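Gulberg 区画テープ付き机上ブロックデータ README

更新日:2019年10月6日
配布版:v2

Gulbergは、テープで区切った作業台の上でブロックをつかむ、遠隔操作デモのデータセットです。Dalenの机で私がこつこつ録りためて、いま4,000エピソード入っています。もともとは模倣学習の方策Stundierを学習させるための内輪のデータだったのですが、「初期配置をどう散らすか」を調べているうちにそっちのほうが面白くなってしまって、配置の記録ごと公開することにしました。

まず何が知りたかったのか

デモを集めるとき、ブロックをどこに置きますか? 私は長いこと「適当に散らす」でやっていました。自分ではばらばらに置いているつもりなんです。ところが後から座標を起こしてみたら、見事に机の手前の真ん中に固まっていました(利き手で置きやすい場所ですね)。学習した方策もその辺だけやたら上手で、ちょっと外すと空中をつかみます。

そこで作業台に青いテープを貼って区画を作り、どの区画に置くかを乱数で決めるようにしました。区画の中では好きに置いてよくて、向きも自由です。座標をミリ単位で指定する方法も試しましたが、置くのに時間がかかって集中力がもたず、すぐやめました。区画くらいの粗さだと、画面に出た番号を見てぽんと置けるので続きます。

収録のしかた

配置の指示と録画の開始・停止はLurkdenという自作の小さなツールでやっています。流れはこんな感じです。

Lurkdenが区画番号と色の組を出す
その通りにブロックを置いて、確認キーを押す
遠隔操作でつかんで持ち上げる
終了キーを押し、成功か失敗かを付ける
迷ったら「保留」にして、後で見直す

画像と関節角は25 Hzでそろえてあります。元のカメラはもっと速く撮れるのですが、間引いても方策の出来が変わらなかったので、容量のほうを取りました。失敗エピソードも消していません。つかみ損ねてやり直す動きが欲しい人もいると思うので、成功だけ使いたい場合はラベルで絞ってください。

中身

episodes/ エピソードごとの画像列と関節角、グリッパー開度
layout.csv 配置表。エピソード番号、色、区画番号、収録順
labels.csv 成功、失敗、保留のラベル
splits/ 学習用と評価用の分割
tools/ 読み込み用スクリプトとLurkdenの設定ファイル

layout.csvの区画番号は、奥の左端から右へ、次に手前の列へという順で振っています。最初の版では逆向きに振っていた時期があって、混ざったまま配ってしまいました。すみません! v2で全部そろえたので、古い版の分割ファイルは使わないでください。

分割の考え方

splits/には三種類あります。

random ふつうのランダム分割
holdout_panel 特定の区画を学習からまるごと抜いたもの
holdout_pair 各区画は学習に出てくるけれど、紫とオレンジの区画の組み合わせだけ初見になるもの

いちばん使ってほしいのはholdout_pairです。ランダム分割だと、少し似た配置が学習側に必ずいるので、どんな方策でもそこそこ良く見えます。組み合わせを抜くと急に差が出ます。

やってみてどうだったか

Stundierを、区画指定で集めたデータと、昔の「適当に散らした」データの両方で学習させて比べました。エピソード数はそろえてあります。実機での評価は条件ごとに50回です。

結果をざっくり言うと、手前の中央ではどちらも変わりません。差が出るのは端の区画で、区画指定のほうははっきり安定していました。適当に散らしたほうは、グリッパーがブロックの手前で止まって、そのまま閉じてしまう失敗が目立ちます。数字の表はまだ載せていません。評価の途中でグリッパーの指先を交換していて、前後を並べていいのか自信がないからです。録り直したら追記します。

意外だったのはholdout_panelのほうで、抜いた区画が机の内側ならほとんど困らないのに、端を抜くとがくっと落ちます。内挿と外挿の差と言えばそれまでなんですけど、自分の机で起きるとなかなかこたえます。

気をつけてほしいこと

テープは背景の手がかりになります。方策がブロックを見ずにテープとの位置関係を覚えている可能性は、まだ消せていません。テープなしの机で試した予備実験では動くには動きましたが、回数が足りないので結論は保留です。

照明は部屋の明かりのままです。影の出方は収録した時間帯で変わります。そろえる気になればそろえられたのですが、多少ばらついているほうが後で楽かなと思って放ってあります。

操作者は私ひとりなので、近づき方に癖があります。横から入りがちです。いろいろな操作スタイルを学ばせたい用途には向きません。

使い方と連絡

研究でも授業でも自由に使ってください。再配布するときは、このREADMEを一緒に付けてもらえると助かります。ラベルの間違いを見つけたら、エピソード番号を添えて課題欄に書いてください。直したら次の版に入れます。

配置の離し方について
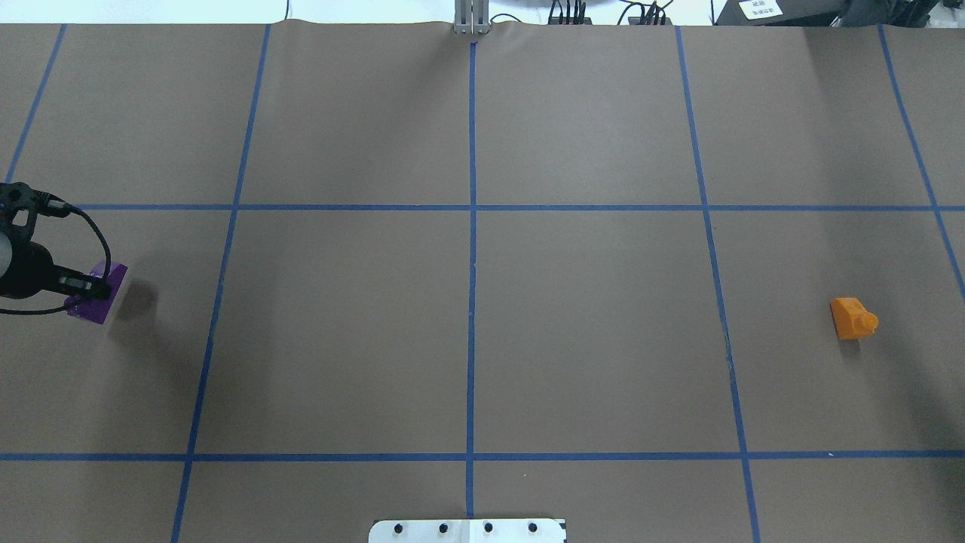
ブロックどうしの距離も、区画番号と同じくらい効きます。近い組ばかりだと、方策は色を間違えても隣にたまたま届いてしまい、成功率を見ても色を区別できているのかわかりません。紫がグリッパーの指先のすぐ下、オレンジが右側の区画というくらい離れた組なら、どちらに向かったかは動き出しで見分けられます。なので評価ではこういう遠い組を多めに引くよう、Lurkdenの設定で重みを付けています。重みを外したい場合は、tools/の設定ファイルでpair_distanceの行を消してください。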